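Limau Adds Handheld Gripper Kit to Training Service for Small Manufacturers

Print this article | E-mail this article

Limau, the automation supplier based in Guvmont, has opened orders for a handheld gripper kit that lets customers record two-handed tasks at their own workbenches. The kit is sold under the name Trirkel and comes with access to the company's training service, which turns the recordings into working programs for a pair of robot arms.

The kit went on general sale in September after a trial period with Dogbe, a contract packing firm that fills small household goods orders for regional retailers. Dogbe supplied the company with 1,008 recordings during the trial, of which 700 were accepted for training. The remainder were set aside, most often for hurried movements or a hand crossing in front of the work.

Each Trirkel set consists of two black handheld grippers, their cables, a carrying case and a printed guide to setting up a table. The operator holds one gripper in each hand and carries out the task at a normal pace. Customers do not need to own robot arms in order to begin recording, and Limau will review a first batch of work before any decision on further equipment is made.

According to the company, the service is intended for firms whose products change too often for conventional programming to pay its way. A typical request involves moving a light item between containers, placing parts in a tray, or holding a package steady with one hand while the other fills it. Limau accepts tasks that can be completed by one seated or standing person at a single table. Work with liquids, blades or heated parts is outside the present terms.

The guide asks customers to cover the table with a plain sheet, to keep the floor rails and stands of any existing installation in place, and to begin every recording with both grippers held back from the objects. Operators are advised to practice a task before recording it and to take a break after every 30 attempts. Limau's instructors found during the trial that the quality of recordings fell when operators worked for long periods without rest.

Dogbe began with soft goods. Its packing staff had asked for help with sponges and similar items, which bend under pressure and are easily dropped by suction tools. The firm has since extended the work to lightweight clear containers, a type of object that many camera systems find difficult to pick out against a pale surface. Dogbe reported that its staff learned the use of the grippers in a single shift, although several operators found the cables awkward at first and asked for longer leads. Limau now ships the longer leads as standard.

Customers may choose between two levels of service. Under the basic level, Limau checks the recordings, returns written comments, and prepares one task program. The extended level adds a visit by an instructor, a second round of recording and support during the first weeks of operation. Recordings remain the property of the customer and are not shared with other users of the service unless the customer agrees in writing.

A training session at the Guvmont center is included with either level. Participants practice at a covered table with simple objects before moving on to items brought from their own workplace. The center has received nearly 129 inquiries about these sessions, and additional places will be offered in the coming months.

Limau has stated that existing customers may exchange the earlier single-gripper set for the new kit at a reduced charge. The earlier set will continue to be repaired, but no new tasks will be accepted for it after the end of the current service year. Firms that hold an open contract will be contacted directly about the exchange and need take no action in the meantime.

A two-handed practice session uses a small yellow tray with a light green flower-shaped sponge in it and an empty clear container set alongside.

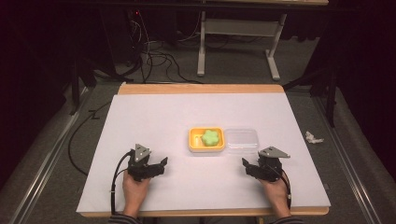

How to Apply

Requests for the kit are handled by the Limau customer office in Guvmont, which opens at 8 a.m. Applicants should submit a short written account of the task, the approximate size of the objects involved, and the dimensions of the table to be used. The office will confirm whether the task falls within the terms of the service before a price is issued.

Print this article | E-mail this article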